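July, corridor and stairwell notes, ground floor

Started 13:40. Purpose: settle the lighting and handrail questions before the repaint, so that Chinyere Yusuf can put the order through to Gindier this month.

Light readings taken with the Rendine meter at floor level, ceiling fittings on, front door shut. Directly under the nearest fitting, 537 lux. At the foot of the stairs, 421 lux. Both are higher than I had written down in the spring, but that set was taken with the old meter and I would not compare the two. I did not take a reading on the upper flight. To do.

Ceiling: the ribbed panelling is to stay. Quote from Clevent covers washing down and one coat, white to match existing. They want the fluorescent fittings isolated and the covers off before they start. Check whether that is in their price or ours; the wording on the second sheet can be read either way.

Walls: white again. The conduit stays on the surface. Chasing it in was discussed and dropped, as it means opening the wall down to the plate and making good afterwards. Paint over the conduit, mask the plate.

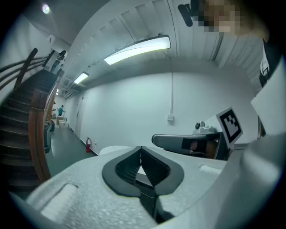 Corridor with stairs to the left, ceiling fittings and the conduit run.

Stairs: treads are dark brown and will not be repainted. Juntunen sent a sample of their clear floor finish, tried on an offcut stained to a similar brown. Touch dry in 8 hours according to the tin, which would mean closing the stairs overnight. Second coat the following night if needed. Slip test on the offcut still outstanding.

Handrail: the curved length on the inner side is the awkward one. Sanding by hand only, 120 grit then 180, no stripper. The railing along the wall is straightforward and can be done in place. Same finish on both, satin. Gloss was tried on the offcut and shows every finger mark.

Materials so far: masking tape, dust sheets for the full flight, sandpaper, 13 litres of white for walls and ceiling by my working. Chinyere gets a higher figure because she allows two coats on the ceiling. Agree this before ordering.

Open points:
Isolation of fittings, who pays.
Upper flight reading.
Slip test.
Paint quantity.

Stopped 15:10. Meter back in its case, low battery, replace before next use.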